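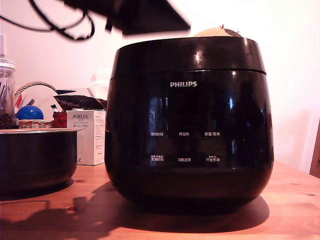
City council meetings run long, and if yours is taking up a consent decree, a police budget or a zoning fight, plan on missing dinner. Flostbridge opened the floor at 7 last month and got to public comment well after the children had been put to bed. So cook before you go. A black rice cooker like the one on the tabletop has a button marked 保温, keep warm, and keeping warm is a skill few public hearings share.

Write your remarks at the kitchen table and read them aloud against the oven timer. Set it for 90 seconds even if the clerk allows more, as the chair will spend part of your turn on the microphone.

Print in large type. Ilona Rácz once read hers off a phone at 7 percent battery and had to finish the lawsuit part from memory.

Keep ordinances and settlement drafts in a cereal box with the top corner sliced off. It stands up on a shelf and holds more than 200 pages, or one city attorney's memo.

Date every draft in pencil on the front. Mine currently has four versions of the same amendment, and the only difference I can find is a comma.

Pack a sweater. Council chambers are kept cold all year.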